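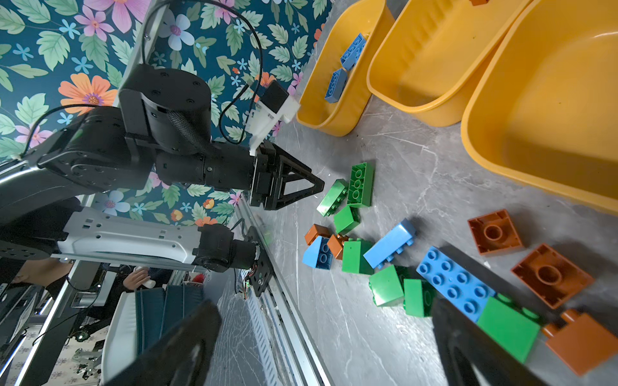 The two-arm sorting cell in the Drummond workshop is open to members on weekday evenings. It sorts toy bricks by color, and it was put together mostly from aluminum extrusion and secondhand parts. The camera on one of the arms sits in a white 3D-printed bracket, and Siv Løken has put the file on the shared drive for anyone who wants to print one. Allow up to 2 hours.

The cable routing is still being worked on – a loop that is too short pulls at the wrist when the arm reaches for the far side of the table. New cable clips are in the parts cabinet.

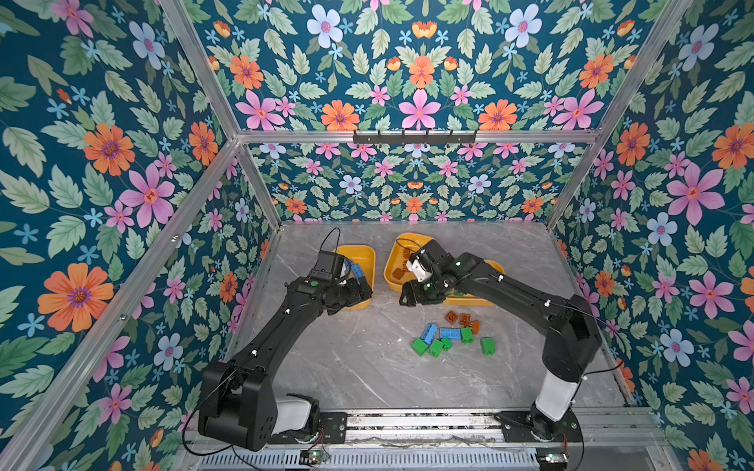

Can members bring their own bricks? Please bring the large kind only, as the fingers are not set up for anything smaller.

Gregor Sutherland is writing up the wiring, and a parts list with 41 entries is pinned by the door.

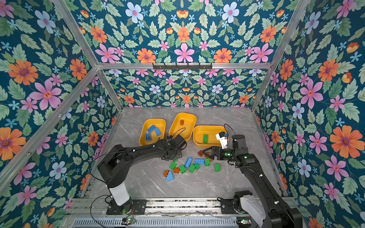
Davina Mackay writes that she would like the arms slowed down on beginner evenings, and that she is willing to test the settings herself.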